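Toaster oven trips the kitchen breaker, but only in the evening

Posted in Home & Kitchen > Small Appliances

Ifeoma Nwankwo
I rent a one-bedroom in an older building. In the morning I can run my toaster oven with no trouble. After 6 p.m. it trips the breaker, usually a few minutes into preheating. The oven is a Zadura and the label on the back says 1,773 watts. The kitchen outlets seem to share a circuit with the living room, where I have a space heater (600 watts on low) that I started using in February. Is the oven going bad, or is it the wiring?

oltetti_fan
It's the heater. I had the same thing in my last place. Turn it off while you cook and see if it still trips.

Marsh Lane Electric
Look at the number on the breaker handle first. If it says 15, the circuit carries 1,800 watts at 120 volts, and your oven uses nearly all of it alone. Add the heater and you are at 2,373, so a trip after a few minutes is what the breaker is supposed to do. A 20-amp circuit gives you 2,400, and a lamp or two on top of those loads would put you over.

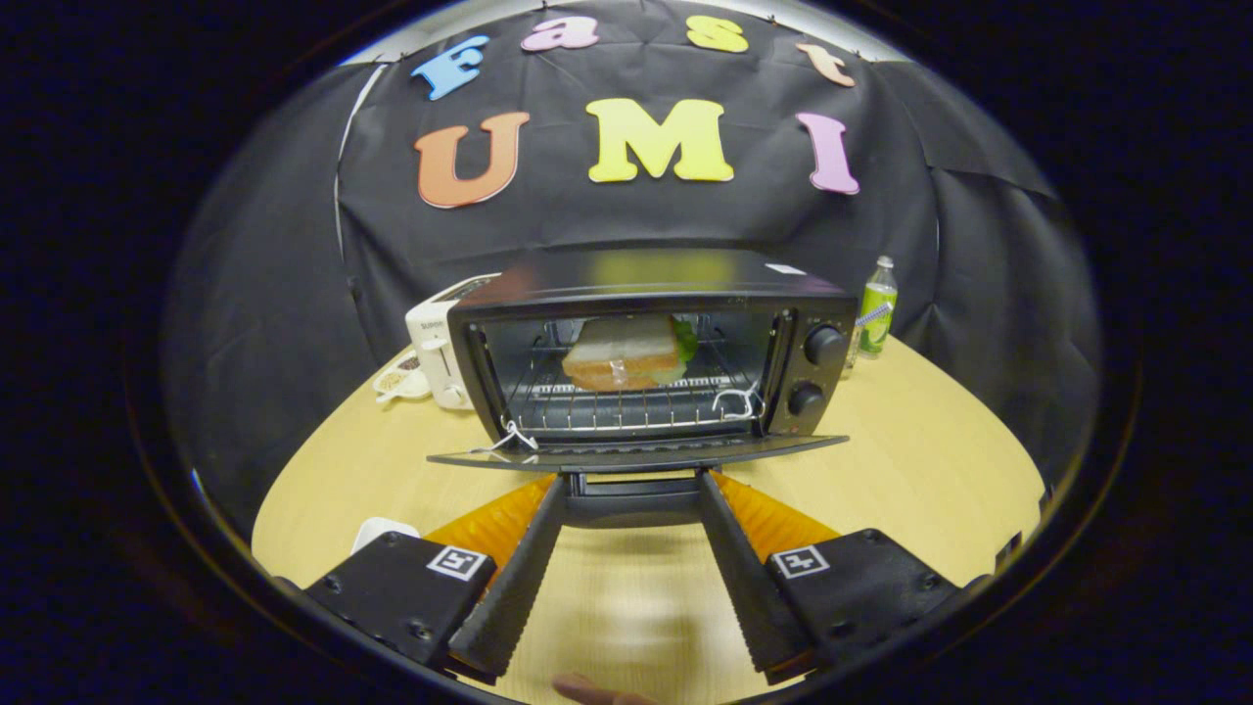

Black toaster oven with the door folded down.

Plug the oven straight into the wall, with no power strip or extension cord. Feel the plug after ten minutes of use. Slightly warm is fine. If it is hot, or the outlet cover is discolored, stop using that outlet and call your landlord. Don't let anyone swap in a bigger breaker without checking the wire size.

If it trips with everything else on the circuit off, then I would suspect the oven or a worn breaker.

pdx_renter
Might be easier to get a smaller oven. Mine is a Wuyts, 1,316 watts, and I run it with the TV and lamps on. Takes longer to heat up. Frozen pizza comes out okay if you turn it halfway.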